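Keeping a Butcher-Block Counter in Good Shape

A wood counter needs a little work every month and a bit more work once a year. Most of the trouble people have with them comes from standing water, hot pans and the wrong oil.

Daily cleaning

Wipe with a cloth wrung out in warm water and a drop of dish soap. Wipe again with plain water, then dry with a towel. Do not leave a wet cloth folded on the wood overnight, and do not let the dish rack drain onto it. Skip bleach and anything sold for stone or glass.

For dried-on food, use a plastic bench scraper held nearly flat. Go with the grain.

Smells and light stains

Onion and garlic come out with coarse salt and half a lemon. Scatter the salt, rub with the cut side, leave it five minutes and rinse. Berry and beet stains fade on their own over a few weeks if you catch them early. Coffee and tea take longer.

Black marks are usually from iron and water, such as a can or a cast-iron pan left in a puddle. Salt and lemon will lighten them. If the mark is still there the next day, you will need sandpaper.

Oiling

Use food-grade mineral oil. Olive oil and vegetable oil go sticky and then rancid. Drip a little water on the counter to see if it is due. If the drops bead up, wait. If they soak in and leave a dark spot, oil it once the spot has dried.

Clear everything off, including the things along the back wall that never get moved. Warm the bottle in a bowl of hot water for ten minutes so the oil spreads easily. Pour a thin line down the middle and work it out with a lint-free rag. Leave it overnight and wipe off what is left in the morning. A new counter wants this once a week for the first month. After that, once a month is plenty, or every six weeks in damp weather.

The ends and the edge around the sink drink the most oil. Give them a second coat.

Sanding out a scorch or a deep cut

Start with 80 grit only if the damage is deep. Otherwise begin at 120, then 180, then 220. Sand an area a good deal wider than the mark or you will leave a dip that catches water. Vacuum, wipe with a damp cloth, let it dry fully, and sand lightly once more with 220 to take down the raised grain. Oil the bare patch three days running. It will look paler than the rest until it catches up.

Check first that your counter has an oil finish. A varnished one has to be stripped across the whole top, and mineral oil will just sit on it.

Everyday habits

Cut on a board, even though the counter can take it. Put trivets by the stove. Keep clear bins and canisters dry on the bottom, and lift them when you wipe instead of wiping around them. Fruit is fine on the wood, but check underneath it, as one soft apple can leave a ring in a day or two.
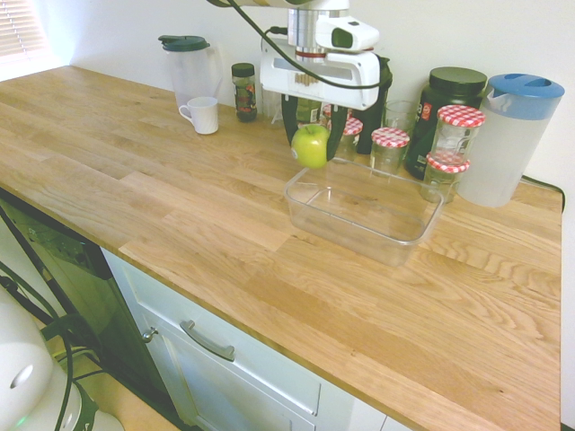 By Ravinder Ross
Filed under: Kitchen, Wood care

Ravinder writes the kitchen and workshop pages from Numcombe. Next month: sharpening a paring knife on a 600 grit stone, and when to drop back to a coarser one.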